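We use cookies to remember your settings and to see which pages get read. Accept all - Manage choices

Darnilbridge Home Forum
Kitchen and Pantry
Updated in August - 4 min read

Bamboo board has gone rough and smells of onion, is it worth saving?

Posted by Lestska

I have a bamboo cutting board I use every day, mostly for onions, garlic and bread. The top used to be smooth and now it feels fuzzy after I wash it, like there are little hairs standing up. It also smells of onion even when it's clean. I wash it by hand with dish soap and let it dry flat next to the sink. I have never put oil on it.

My mother-in-law says to rub it with olive oil. The hardware store sold me a bottle of mineral oil instead and I haven't opened it yet. I also read that bamboo shouldn't be sanded because it's glued together from strips. The board isn't cracked and it doesn't rock on the counter. Can I fix this or should I just buy another one? I'd like to keep it because it has a groove for juice and the ones at the store near me are all flat.

Velimir Hoxha

You can keep it. The fuzz is raised grain. Water swells the fibers and they stay up when the board dries. You can sand a bamboo board by hand as long as you go lightly and follow the strips. I would stay away from a power sander.

For the smell, sprinkle coarse salt over the top, rub it with half a lemon for a couple of minutes, leave it for ten, then wipe it off with a damp cloth. Stand the board on its edge to dry overnight. Drying flat is a large part of your trouble, as the underside stays damp for hours.

Next day, sand with 220 grit until your palm doesn't catch on anything. Wipe the dust off. If it gets fuzzy again from the wipe, let it dry and go over it once more with something finer. I do that step 2 times on mine.

The groove takes longer than the flat part. Fold the paper over a piece of dowel or the handle of a wooden spoon and run it along the channel. Don't press hard at the corners or you'll widen them. An old toothbrush gets the dust out.

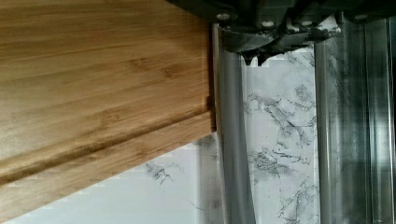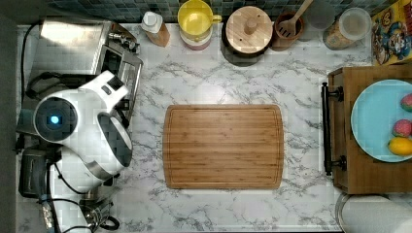 Velimir Hoxha

Bamboo, with the groove running parallel to the edge. When you oil a board like this, the groove is where the oil collects, so soak it up with a paper towel before you leave it to sit.

Use the mineral oil, provided the label says food grade. Olive oil goes rancid and you'll be back with a worse smell than onion. Warm the bottle in a bowl of hot tap water first. Put on a thin coat with a rag, both sides and all the edges, wait four hours, wipe off what's left. Do that again the next day. After that once a month is plenty, or whenever water stops beading on it.

If you want a harder finish, melt one part beeswax into 4 parts mineral oil and rub that in last. It keeps in a jar for a long time. Label the jar, it looks like lip balm.

I'd throw a board out if the strips are coming apart, if there are black spots that don't sand away, or if it's cupped enough to rock. Yours doesn't sound like any of those.

Butkienė

I agree on the oil. I'd skip the lemon and use baking soda mixed with a little water, it did more for garlic on mine. Leave the paste on for 15 minutes.

Also, get a second board just for onions. A thin plastic one is fine and they cost next to nothing. Then the bamboo one can be for bread and you won't have to scrub it so much.

fonau_716

just flip it over and use the other side

Lestska

Thanks all. The bottle does say food grade. I sanded it last night and the flat part is smooth now, the groove still has a rough patch near one corner so I'll do that again before I oil it. The other side has rubber feet so I can't flip it. Smell is mostly gone after the salt. I may try the baking soda too if it comes back.

Get new threads from Kitchen and Pantry in your inbox. Enter your email to sign up for the newsletter. Unsubscribe at any time.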